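We use cookies to keep this site working and to remember your settings. Accept / Manage choices

Ehsan Taheri

Some people asked me how is the work now, after the arms came to our returns department. I will answer in a few posts. I am writing only for myself and not for the company.

I work at Clurkance. We receive phones that customers send back, we check them, and we sort them for resale, repair or parts. In a normal month it is roughly 3,000 phones. For six years I did this with my hands and a lamp.

In August we got the first arm on our line. The software that tells it what to do is named Workow. My job title was "inspector" and now it is "station lead". The pay went up by a small amount. The chair is the same.

The old work was like this: take the phone, look at the glass, turn it, look at the back, put it in the correct tray, write the code. You do it until your neck hurts. I did not love it, but I could do it and think about my own things. I miss that part more than I expected.

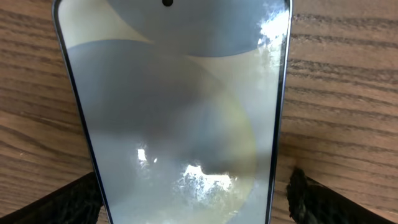
Now the arm does the taking and the placing, and I do the deciding. If it is not sure about a phone, it stops and a line appears on my screen. On my worst shift it stopped 111 times. I went home more tired than from lifting, because every stop pulls you out of what you were doing.

Last month it was 47 on the same kind of shift. It is much better. A part of this is the software update and a part is that we learned how to prepare the tables. The second part is not written in any report, so I write it in this thread.

For example, the position of the phone on the table. At the old table I never thought about it. Now we talk about it at lunch! How far from the edge, which way the top is pointing, is the screen on or off. We have opinions.

Also light. A person moves the head a little when there is a reflection on the glass. You do it without knowing. The arm must be told to look again from another side. I spent one full afternoon with the engineer from Vurora to explain to her how I look at a scratch. It was the first time someone at work asked me this question, and I liked that afternoon very much.

What I do not like: in the beginning the plan was made without us. The tables were moved during a weekend. We came in and the trays were on the left side. Two of my colleagues are left-handed and two are not, and all four were annoyed.

After that we asked for a meeting every second week, and we got it. Any change at the station must be shown to the people on the shift before it starts. It sounds like a small rule. For me it is the best thing that came with the arms.

About jobs, because everyone asks. From our team of nine, one person retired and was not replaced. Two went to repair, where they wanted to go already. The rest are at the stations. I cannot say what happens next year and I don't believe the people who say they can.

The training was 11 hours on paper and more than this in real life. They taught us to stop the arm, to start it again, and to read the messages. They did not teach us how to say "this message is wrong". We wrote our own page for it, and the new people get this page first.

One more thing about cables. Our tables have chargers for the phones that come with an empty battery. For a person, a cable on the table is nothing, the hand goes over it. With the arm we have to think where every cable is lying before we press start. I now do this at home in my kitchen also.
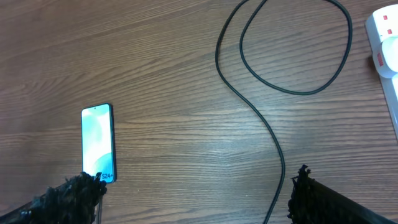 Mwende Swai replied that at the Mutiso warehouse they had the same story with the trays, only there the meeting came after a year of complaining, and she wanted to know if our meeting is inside the working hours or if we stay longer for it.

It is inside the hours, Mwende. Thirty minutes, and the line stands still. The manager was not happy with this at first. I told him that if the line cannot stop for thirty minutes, then we will not hear about the problem until it stops for a day.

I will write later about the night shift, they see it differently from us and I must ask them before I put their words here. Good night.

Comments

palletgirl
We have the stop messages too. After lunch I just sit and stare at it. Nice to read that it goes down with time.

J. from repair
Can you share the page you wrote for new people? Without the company things of course.

Ehsan Taheri
I will ask if I can. I think yes.

oldbench62
Six years with a lamp, my neck understands you.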